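Solirholm Adult Learning Rooms
Progress report to the Flover Fund
Submitted 4/11/21

Summary

The grant pays for evening classes in reading, number work and basic book-keeping for adults in Solirholm and Hastidmont. Teaching began in February. The classes are running to plan in Solirholm. Hastidmont started late and has not caught up.

Enrolment and attendance

We have enrolled 136 learners across both towns. The book-keeping class filled first and now has a waiting list. Reading classes lose people when shift patterns change at the packing plant, so we have moved one of them to a later start. Attendance at that class has improved, though a few learners still miss the first half hour when the bus is late.

Hastidmont opened with 2 classes where we had planned for 4. The hall we had agreed to use was let to another group and it took us most of the spring to find a replacement. The new room is smaller and has no kitchen, but it is on the ground floor and the rent is lower.

Teaching materials

We bought the Qudah workbooks for the reading groups. Tutors like the short passages. The number workbooks are less useful. The exercises on wages use weekly pay throughout and most of our learners are paid by the month. Tutors have written their own sheets to go alongside, and we will share these between the two towns.

Spending

Rent and tutor fees are within budget. Printing is over, mainly on account of the extra sheets. We ask to move 30 pounds a month from travel to printing until the end of the grant year. The travel line is underspent because of the late start in Hastidmont.

Rooms and furniture

Chairs on castors suit the book-keeping class, where people turn to work in pairs. The reading groups prefer fixed legs. We would like to settle the mix before ordering for Hastidmont.
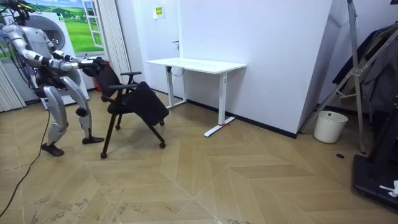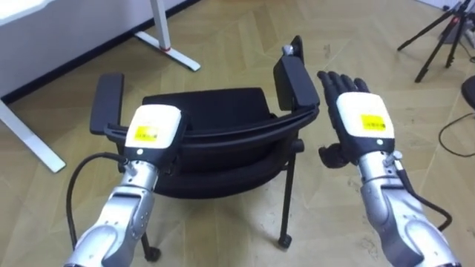
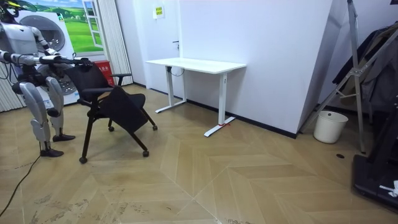 A black chair appears in all three.

Next period

We will open the remaining Hastidmont classes, offer places to those on the book-keeping waiting list and finish the shared set of number sheets. The furniture order will come to you for approval before it is placed.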